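About Chauke Learning Center

Chauke Learning Center is an independent adult education school offering evening and weekend instruction in reading, writing, everyday mathematics and spoken English. The school was founded by Folasade Balogun, a former high school teacher, who began with a single class of five students in a rented room above a print shop. It now occupies two floors of the Galtano Building and holds classes for most of the calendar year.

Our students are adults. Many left school early, some completed their schooling in another language, and others are returning to study after raising a family or changing occupations. The Center admits students at every level, including those who have never held a library card or written a letter in English. No entrance examination is required. Each applicant meets with a member of the teaching staff for an interview of half an hour, and is placed in a class on the basis of that conversation and a short piece of writing.

Our Mission

The Center exists to give adults the skills they need to read, write and calculate with confidence at work, at home and in public life. We hold that an adult student should be addressed as an adult. Course materials are drawn from leases, pay slips, bus schedules, medicine labels, newspapers and novels, and our teachers do not use books written for children unless a student wishes to read them with a child at home.

Programs of Study

Instruction is organized into six levels. Levels One and Two cover the foundations of reading and handwriting. Levels Three and Four introduce longer texts, paragraph writing and the arithmetic of household budgets. Levels Five and Six prepare students for the high school equivalency examination and for entry to community college. A student may remain at a level for as long as the teacher and student both find it useful.

Conversation classes in English are open to the public as well as to enrolled students. Topics are posted on the second-floor notice board at the start of each term — past topics have included renting an apartment, speaking with a child's teacher and the rules of baseball.

The Ultero Reading Room, located beside the main office, holds the Center's lending collection. Books may be borrowed for three weeks and renewed once. The collection is strongest in short novels, biography, cooking and local history, and the librarian accepts requests in writing.

Teaching and Staff

The Center employs 17 teachers, most of whom work part time and hold positions in public schools or colleges during the day. All teachers complete a term of observation before they are given a class of their own, and all are observed by a colleague at least once a year after that. Class size is limited to 12 students in the first two levels.

Modupe Edet was appointed Director of Studies following the retirement of her predecessor and is responsible for the curriculum, placement and teacher training. Under her direction the Center introduced the handwriting course, which is taught in the first six weeks of Level One. The course begins with large, free movements of the arm, moves on to joined loops and strokes, and only then turns to individual letters. Students who have not held a pen in many years often find that this order of work suits them. Paper, pencils and markers are supplied. 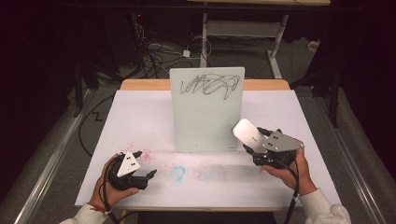 Looping marker lines on a small whiteboard.

Ms. Balogun continues to serve as Principal and teaches the Level Six composition class. She may be seen by appointment, which students can arrange through the main office.

Tuition and Assistance

Tuition is charged by the term and is set according to household income. The Jinance Fund, established by a gift from a former student, meets the full cost of tuition for students who are out of work. Applications to the Fund are confidential and are reviewed by the Principal and one member of the board. The Center also lends calculators and dictionaries without charge for the length of a course.

Governance

The Center is a nonprofit corporation governed by a board of directors. One seat on the board is reserved for a current student and one for a graduate of the school, and both members hold full voting rights. The board meets in public session each November to receive the annual accounts, and copies are available from the main office on request.

Visiting and Enrollment

Prospective students are welcome to visit a class before enrolling. Visitors should report to the main office on the first floor, where they will be given a badge and shown to the classroom. The building has an elevator — please use the side entrance for step-free access. Employers who wish to arrange instruction for their staff should write to the Director of Studies, stating the number of employees and the hours at which they are free to attend.

Applications for the coming term are accepted at the main office in person or by mail. Applicants who would like help completing the form may request it at the desk.

Page last reviewed 4 Dec 2020.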